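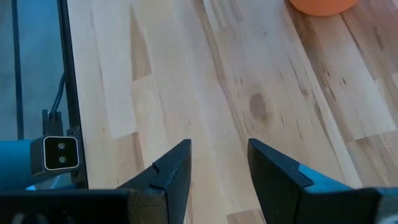
Light wood tabletop, joined boards

From: Lorcan Foley
To: Mosoti operators list
Date: Wednesday, December 29, 2021
Subject: Re: Soup in the lunch combo?

Éabha Fitzgerald wrote:
> We dropped soup from the lunch combo in April and I'm thinking
> of bringing it back. Lurer will sell me frozen base in 25 lb cases.
> Is anyone still making their own, or have we all given up?

Still making our own at the Cesturholm store, mostly out of stubbornness. We sell 63 cups on a decent weekday, and the tomato accounts for more of those than I'd like, given how much of my life I've put into the leek and potato.

I tried the Lurer base last winter. The chicken is fine. The mushroom tastes like a mushroom was described to it over the phone. If you go that way, thin it with stock, keep the salt away from it until the end, and put something fresh on top so people have a reason to forgive you.

On price, don't do what I did and throw the cup in free. I gave away about 200 of them before I looked at the food cost, and then I had to have a lie down in dry storage. We now charge $3 on top of any sandwich, and the only complaint came from my brother-in-law.

One more thing, the Nirkico lids do not fit the Nirkico cups. I have raised this with Nirkico. They suggested pressing harder.

Are you planning one soup a day or a rotation? I can send you my prep sheet if you can read my handwriting.

Lorcan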